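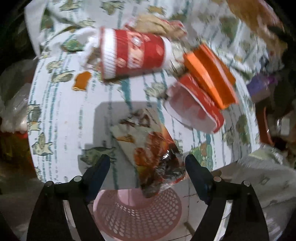
Party table with rubbish still on the cloth, seen between the jaws of the hand-held gripper. Pink basket at the near edge.

Clerkance: table clearing at Brindale

README for the shared folder

Clerkance is a set of recordings of people clearing rubbish from tables at Brindale, a party and events hall with a small kitchen. The recordings were made by the clearing staff during their paid hours, using hand-held grippers. They are meant for training and testing the Pekeck clearing arm, which Brindale is trying out on the late turn-round between bookings.

This file covers what was recorded, how the folders are laid out, what we know to be wrong with the data, and what was agreed with staff about its use. Please read the last part even if you only want the files. It is a condition of having a copy.

What was recorded

There are 2000 clips from 53 tables. A clip covers one pick: the gripper goes to an item, closes on it, and takes it to the basket or bag. Clips in which the item was dropped or missed have been kept and are labelled as such.

The items are what people leave behind after a party: paper cups, food wrappers, crumpled plastic packaging, cartons, tissue. Most of it is light and changes shape when touched. Cups are often on their sides and may be squashed. Clear plastic is common and is the hardest thing in the set for a model to find, especially where it lies over a printed cloth. We left the cloths as the hall uses them, including the children's ones with animals on, so a printed turtle or fish can sit right next to the item being picked.

No table was laid out for the recordings. What is on it is what was left.

How it was done

Staff wore nothing extra. Each gripper has its own camera, which looks down past the jaws with a wide lens, so the corners of each picture are black. Whoever was clearing chose the order of picks. We had first asked people to work from left to right. Gladys Castaño, who has run the clearing team through most of the hall's busy seasons, told us no one works like that, and after the first evening we dropped the rule. The early left-to-right clips are in a folder of their own and should not be mixed in with the rest.

The basket or bag stands wherever the person put it. Usually it is on the floor close to the near edge of the table.

Folder layout

clips: one numbered folder per table, with the clips inside in the order they were made
clips_early: the left-to-right clips described above
labels: one text file per table, same number as the clip folder
splits: lists for training and testing
notes: typed-up remarks from staff, shared with their agreement
forms: blank copies of the consent form and the shift agreement

Labels

Each line in a label file gives the clip number, the item type, whether the pick was clean, and a free comment. There are 18 item types. "Soft plastic" covers any crumpled film or packet, printed or clear. "Card" covers cartons, open or folded. "Cup" is paper only. Anything the labeller could not name is "other", and we would sooner have that than a guess.

"Clean" means the item left the table in one go and nothing else came with it. It does not mean the item ended up in the right place.

Yhon Bedoya labelled all the training tables. The test tables were labelled by him and by one of the clearing staff separately, and where they differed both answers are in the file. They differ most over what counts as one item when a tissue is stuck inside a cup.

Splits

Split by table, never by clip. Clips from one table share a cloth and much of the same rubbish, and a model tested on a table it has already seen will look better than it is.

Known problems

The gripper throws a shadow over the item at some tables, where the light is behind the person. We have not tried to correct it.

Liquids are missing. Staff emptied anything with drink left in it by hand before picking up the gripper, and that step was not recorded. A system trained only on these clips knows nothing about a full cup.

Lost property is missing too. Toys, hair clips and phones were moved aside by hand. Do not take this to mean that everything on a table is rubbish. Pekeck's present rule is to stop and call someone for anything it cannot place in one of the types, and Brindale has asked for that rule to stay.

Reaching is different. A person leans over or walks to the far side. The arm is on a fixed base and does neither, so many picks at the far edge cannot be copied as they stand.

What it changes for the people who do the work

Before the trial, a turn-round was done by two people clearing and one sweeping. With the arm running, one person clears the liquids and lost property, starts the arm, and changes the bags. The other has moved to resetting the next room. The job is less bending and more watching, and not everyone likes that. Several of the remarks in the notes folder say that the slow parts of the evening have got slower and that it is tiring to stand ready for a machine that stops often. One says her wrists are better.

Brindale has put the following in writing for the clearing team:

Hours will not be cut during the trial or in the 8 weeks after it ends.
Time spent with the hand-held gripper is paid at the normal rate plus the evening supplement.
No one has to record. People who said no were kept on the same shifts.
The person on the turn-round can switch the arm off for the rest of the evening and does not have to fill in a form to do so.

The agreement says nothing about what happens after those weeks. Gladys asked for that to be stated here, and it is still being talked over.

Rules for using the data

Do not use the clips to measure how fast any person works. Time stamps have been cut down to the order of picks for this reason, and staff numbers were taken out before sharing. Do not try to put them back.

Do not pass the folder on. Anyone who wants a copy should ask Nedeljković, who built the recording grippers and hold the master copy. They will send the form.

If you train something on this set and run it in a workplace, tell the people working beside it where the data came from. The forms folder has a short sheet you can print.

Changes

August: test tables relabelled, "foil" folded into "soft plastic", two duplicate clips replaced. Notes folder added. If your copy has a "foil" type, it is the old one and the label files should be fetched again.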